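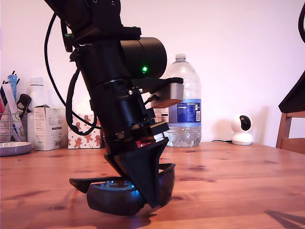
Kiresen is a season-long fantasy football game in which managers buy players by sealed bid. It was first played in Kisstead and is run through the Orkum website, which took over the scoring from a shared spreadsheet. Leagues have between six and twelve managers. Unlike most salary games, a player can belong to only one squad in a league at a time.

Squads and bidding

Each manager starts with 115 credits and must buy a squad of 16: two goalkeepers, five defenders, five midfielders and four forwards. Bids are made in whole credits. All bids in a round are opened together, and the highest wins. Where two bids are equal, the player goes to the manager with fewer players already signed. If that is also equal, the player is put back into the next round.

Unspent credits carry over to the winter window, which opens in January and lasts for nine days. Managers may release up to four players in the window and get back half the price paid, rounded down.
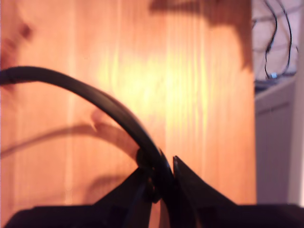 Pine board with a black cable

Scoring

Points are given for minutes played, goals, assists, saves and clean sheets. A goal by a defender is worth more than one by a forward. Yellow cards cost one point and red cards three. There is no captain and no doubled score – the first version of the rules had both, and they were dropped after one season.

Bench players replace absent starters automatically, in the order set by the manager before the first kick-off of the round. A substitute who breaks the formation limits is passed over. 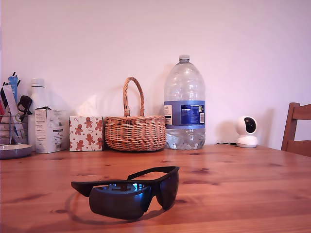 The Matoušek table

League positions are decided by the Matoušek table, which compares every manager's score with every other manager's score in each round. A manager who outscores seven of eleven rivals takes seven table points. Total points are used only to separate managers who finish level. In the most recent season of the open league the winner had 565 total points, fewer than the two managers placed below.
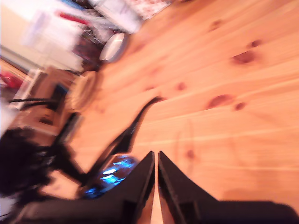 LEAGUES AND ENTRY

Entry is free for private leagues. The open competition is divided into groups, with group winners moving up a division for the following season and the bottom two moving down. Nearly 740 managers entered last season, most of them in the lowest division. Squads left without a valid line-up for five rounds in a row are frozen, and their players cannot be bought until the next window.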